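Troisième mois sur le jeu de démonstrations en simulation, et je commence à avoir des habitudes. Je note ici comment je travaille, surtout pour m'en souvenir quand il faudra tout reprendre avec d'autres objets.

Le but est d'arriver à 3000 épisodes de saisie sur plan de travail. Un épisode, c'est moi qui pilote le bras dans le simulateur jusqu'à l'objet, avec enregistrement de la vue de la pince et des commandes. À la fin je valide ou je jette. Une bonne séance donne 30 épisodes gardés, après quoi mes gestes deviennent brusques et ça se voit dans les courbes. Je m'arrête donc là, même s'il n'est que onze heures du matin.

Le programme de tirage s'appelle Wirnis. C'est Dorota Żak qui l'a écrit, je n'ai fait qu'ajouter le rejet des départs impossibles. À chaque épisode il choisit une texture de surface, un éclairage, un objet et une position de départ du bras. Nous avons 9 textures pour l'instant. Les unies ne posent aucun problème. Les marbres, si : les veines claires ressemblent à des contours, et la première version du modèle refermait la pince sur une veine presque aussi souvent que sur l'objet. J'ai donc augmenté leur part dans le tirage depuis mai.
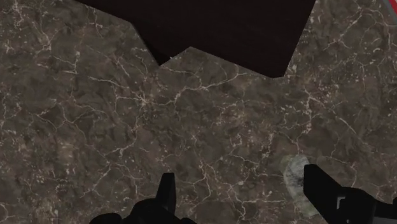 Vue de la pince en simulation, texture marbre foncé, objet translucide près du doigt droit.

Les objets translucides sont l'autre difficulté. Sur fond veiné, je les perds moi-même de vue dans la fenêtre de pilotage. J'ai fini par ralentir toute l'approche et par marquer une courte pause avant de fermer les doigts. Osaze Ezeani trouve que ces pauses polluent les données, parce que le modèle apprend à s'arrêter. Il a sans doute raison pour les longues. Je coupe maintenant tout ce qui dépasse 4 secondes d'immobilité et je garde le reste.

J'ai aussi arrêté de supprimer les approches mal centrées quand elles sont rattrapées ensuite. Au début je ne gardais que les trajectoires propres, et le modèle ne savait pas quoi faire dès qu'il arrivait un peu de travers. Les corrections sont désormais étiquetées à part, dans un champ « reprise », ce qui permet de les retirer si on change d'avis.

Reste à faire : renommer les anciens épisodes, dont la moitié n'a pas de champ texture, et relancer un entraînement sur les marbres seuls pour comparer. Kristýna Doležal doit me libérer une machine pour ça. En attendant je continue les séances du matin.

Contact | © Leokadia Stępień | Haut de page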